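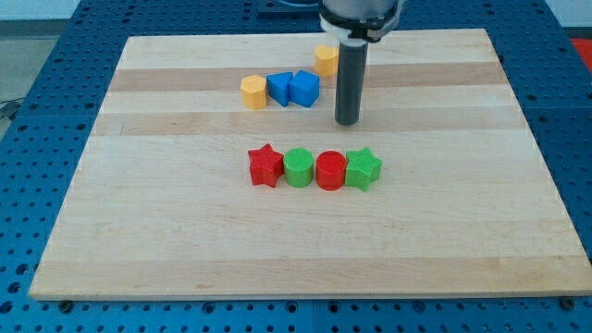 Figure 1. Striped maple board on the perforated table, with the colored blocks set out on top.

Ulura Work Surfaces – progress report, September
Prepared by Wiebke Wiegand for Didier Marty, Nason

1. Board
The edge-glued maple board is now the standard work surface. The two darker stripes have been kept in the layout as reference lines, and block positions are logged by distance from the nearer stripe. Flatness was checked at 24 points after the last round of sanding. Two points near the left side were high and were scraped down by hand. Till Grube will repeat the check once the heating is on in the building.

2. Table
The blue perforated table stays. Fasteners go into the table holes along the front of the board, so the board can be lifted off and put back without new drilling. Joelle Moussa has written up the hole positions.

3. Blocks
The set includes cubes, pentagonal blocks and wedge-like shapes in plastic, with a fine surface texture. Böttcher delivered 131 blocks; 6 were rejected for chipped corners and replacements are on order. Yellow and blue are fully stocked.

4. Costs
Spending in this period was 2,595 euros, mostly maple and blocks. The sanding work was done in house and is not included.

5. Next period
– Second board, same strip layout, from the same maple supplier.
– Storage trays for the blocks. Cyrill Aebischer is waiting on a quote from Toltisex.
– Decision on oil or bare wood for the top face – samples of both are in the workshop.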